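Teaching by hand: what do we get for the hours?
Notes for the Sunday session, Ustside. Keep to 20 minutes.

Slide 1. Say who I am. Say I like this work and don't yet believe most of the claims made for it. Thank Jurgita Raudsepp for the numbers, she'll want them quoted properly.

Slide 2. Two ways to show a robot a task. Remote control: you drive the real arm, slowly, and get annoyed. By hand: you hold the gripper yourself and just do the job. The second is faster for the person. Ask the room – faster at what, exactly? A person's wrist will do things the arm at Tundus can't follow.

Slide 3. Leave this one up for a bit.
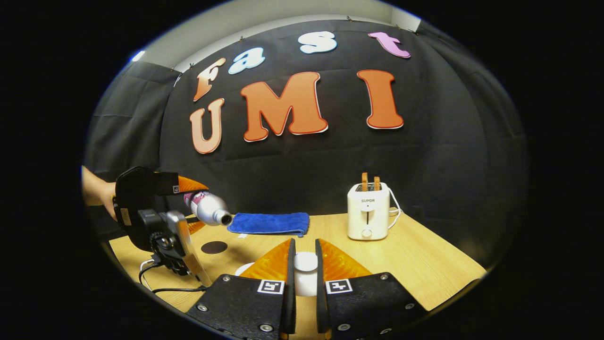
Hand-held grippers at a tabletop, with a bottle, a blue towel and a toaster.

Point out the square markers on the fingers. Then the question Edgars Rimkutė always asks: how much does it learn about bottles, and how much about one table with a black cloth behind it? I don't have a good answer. Don't pretend to.

Slide 4. Rurneck figures. 2263 demonstrations recorded, 808 kept after checking. Pause here. Darius will say the rest were thrown out for tracking faults. Fine, but somebody still spent the time making them, and the "hours per task" chart leaves them out.

Slide 5. What I'd like to see by November: the same task taught both ways, by the same two people, then tried in a kitchen none of them has set up. Count the failures too.

Questions. If Valdis brings up cost, send him to Jurgita.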